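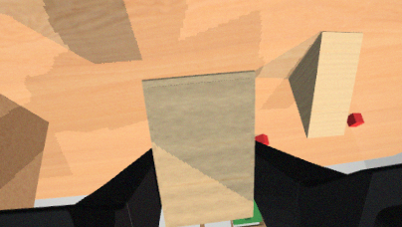 4. Recording demonstrations in the simulator

By now you should have Drenero installed, a scene loaded and the wrist view showing in the left-hand panel. If the left-hand panel is grey, go back to section 3 and do the part you skipped.

This section covers recording a batch of demonstrations for the block tasks. A demonstration is one complete run at the task, driven by you, from the moment you press Record to the moment you press Stop. The learner will copy what you do. It will copy your hesitations as well, along with your habit of bumping the table on the way past, so have a practice run or six before you save anything.

4.1 Before you start

You will need:

A Jorka hand controller, charged. The battery light is green when it's full and also green when it's nearly flat. We have raised this with them.

A chair without armrests, if you have one. Elbows catch.

Enough disk space. A full batch is 2000 demonstrations, split between however many people you can talk into it. Check with Tools > Storage before the first session of the day.

A task sheet. The sheets live in the Sutanto folder on the shared drive, for historical reasons. Print the one for your task or keep it open on a second screen.

4.2 Setting up a session

1. Open Drenero and choose Session > New.

2. Type your operator name. Use the same spelling every time. The system thinks "brayan", "Brayan" and "B. Cuadros" are three people with remarkably similar driving styles.

3. Pick the task from the list. The block tasks all begin with "blk".

4. Set Scene Variation to Medium. Low gives you nearly the same layout over and over, and the learner ends up knowing one table very well. High is for testing and will sometimes put a cube inside another cube.

5. Leave Shadows on.

6. Hold the controller level, thumb off the trigger, and press Centre. The gripper in the wrist view should stay still. If it drifts, put the controller down on something flat and press Centre again.

7. Do one throwaway run. Move left, right, up and down, then open and close the fingers. If left is right, untick Mirror Input.

Note: Shadows make the wrist view harder to read, particularly when a big pale block has a dark side turned towards you and the edge of the shade looks like the edge of the block. People ask to switch them off. The real table has a window and a ceiling light and no off switch, so they stay on. The jagged edges on the shadows come from the renderer's fast mode and are fine to record with.

4.3 Recording one demonstration

1. Press Reset. The layout will change. Look at it for a moment before you touch anything.

2. Read the instruction at the top of the window. It names the object to pick up and where it goes. The small red cubes get named on some tasks and are just there to be avoided on others.

3. Press Record. Wait for the tone.

4. Bring the gripper over the object with the fingers fully open. Stay high until you are lined up, then come down. A long diagonal swoop feels quicker and knocks things over.

5. Turn the wrist so the fingers sit either side of the object, one per side. On the tall blocks, aim for the two faces that are closest to parallel in your view.

6. Lower until the fingertips are well past the top edge. With the wrist view this is a matter of judgement, and your judgement will be bad for the first hour. Use the depth bar on the right of the window if you're unsure.

7. Squeeze the trigger smoothly until the force bar turns blue. Keep it there.

8. Lift straight up, carry, lower, release. Open the fingers all the way before you back off.

9. Raise the gripper clear of everything and hold still for a full 3 seconds. This tells the learner what "finished" looks like. Without it, the trained policy has been known to put the block down beautifully and then pick it up again, all afternoon.

10. Press Stop.

Caution: Do not press Reset before Stop. The layout will jump in the middle of the recording, and the learner will conclude that blocks can teleport if you wait long enough.

4.4 Crowded layouts

At Medium variation you will get runs where a small cube is sitting right up against the big block, in the very place you wanted to put a finger. You have a few options.

Turn the wrist a quarter turn and come at the other pair of faces. This is the usual answer.

Grip higher. The cubes are short and the blocks are not. If a fingertip can pass over the cube and still get a decent hold, do that.

Nudge the cube out of the way with the outside of a closed finger, if the task sheet allows nudging. Some do and some don't. Record the nudge as part of the run, and don't do it so enthusiastically that the cube leaves the table.

If a finger is hiding part of a cube in the wrist view, switch to the side view with the thumb button and check the gap before you close. The view switch isn't saved in the recording, but the pause is, so keep it short.

Caution: The learner gets only the wrist view. If you find you're driving whole runs from the side view, you are showing it decisions made with information it hasn't got. It will try its best and miss by a cube's width. Peek, then go back.

4.5 Keep, flag or bin

After Stop you'll be asked what to do with the run.

Keep means the task was done as written and you'd be content to see the robot do the same thing in front of a visitor.

Flag means it worked but something was odd: a second try at the grip, a brushed cube, a long pause while you sneezed. Add a word or two in the notes box. "Regrip" is useful. "Hmm" is in the database 46 times and we have yet to learn what it meant.

Bin means the task failed, the simulator misbehaved or you were on the phone.

Don't bin a run only because it was untidy. A slightly crooked approach that you then corrected is worth having, as it shows the learner how to get out of trouble. A set made of nothing but perfect runs gives you a policy that's lovely until the first wobble. Regrips are welcome, up to a point. Past the second one, bin it and go and get a glass of water.

Failed runs are not deleted. They go into a separate folder and are used to train the success checker, so you're contributing even on a bad day.

4.6 Pace and breaks

Stop when your runs start looking alike. You'll notice you're approaching from the same side each time and that the wrist has settled at one angle. Change hands if you can, or swap tasks.

Please don't race. For a while there was a leaderboard. Brayan Cuadros won it, and we then spent most of July removing his runs.

4.7 Saving and handing in

1. Choose Session > Close. Wait for the progress bar. It sits near the end for a long time and has not crashed.

2. Open the session in Review and play back the first run, the last run and one from the middle. You're checking that the picture and the gripper motion match up. If the fingers close before the trigger trace rises, the clock has slipped and the whole session needs the Realign tool (section 7).

3. Fill in the session card. Operator, task, variation level, anything strange.

4. Press Submit. Sessions go to the Gemance server and are added to the training set on Monday morning. Anything submitted after that waits a week.

Note: If Submit is greyed out, you have an unsaved run hiding in the list. It'll be the one with no thumbnail.

4.8 Common problems

The block pops out of the fingers when I squeeze. You're gripping too near the top, or across two faces that aren't parallel. Go lower or turn the wrist. If it pops out every time with a clean grip, check that Contact Mode says Firm.

The gripper passes through the table. Physics is paused. Press the space bar. Bin the run, however impressive it looked.

The tabletop looks blurry close up. The grain is a picture stretched over a flat surface and it does go soft when the wrist is low. Recording isn't affected.

The force bar never turns blue. Charge the controller. See the remark about the green light in 4.1.

The tone doesn't sound on Record. Your headphones have taken over the audio. The run is still being recorded, including the part where you wait for the tone, so trim the front in Review before you keep it.

Next: 5. Recording on the real arm. Read all of section 5 before switching anything on. The real arm has no Reset.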